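Home News Gear Planning Events About
Search this site Search

Stirkura sets its gripper budget, and I have thoughts
2019-01-20

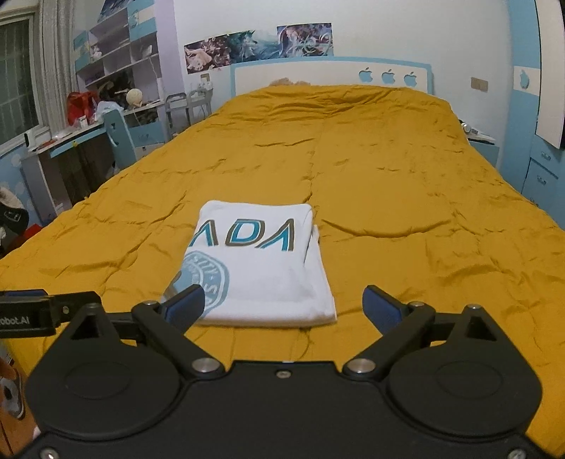

Shirt folding with the hand-held gripper, on a mustard-yellow bedspread.

14 shares 2 comments

So the folks at Stirkura have finally settled their equipment plan for the year, and I've been bugging them about it long enough that I get to write it up! The short version: they're buying 14 hand-held grippers for their household chores project, and the big fixed arm everybody was drooling over has been pushed back to July.

I think that's the right call. They had two quotes on the table, one from Joltard at $718 a unit and a cheaper one from Baird that left out the spare finger pads (you go through finger pads like you wouldn't believe, especially on bedding and T-shirts). Once the pads were added back in, the gap pretty much closed, and Joltard could ship sooner. Done deal.

What I like is that they kept back $2,716 for the boring stuff. Chargers, cases, screws, shipping a busted unit back and paying for a loaner while you wait. I've watched so many teams blow the whole pot on hardware and then have people sitting on their hands over a missing cable. My own first budget had no line for repairs at all, and I'm still a little embarrassed about it.

The work itself is laundry for now, mostly folding, done in regular bedrooms with all the regular clutter. Dishes come next if the money holds. Folding a shirt into a neat rectangle with two rubber-tipped fingers is a lot fussier than it sounds, by the way. I tried it on my own couch and ended up with something closer to a burrito.

The one piece still up in the air is storage. Gorell has offered a yearly plan and Stirkura would like to pay by the month, so they're going back and forth on that. I'd hold out for monthly, at least until the first batch of grippers is in people's hands and they know how much they're really recording. I'll post the final number when I get it.

Previous Next Back to News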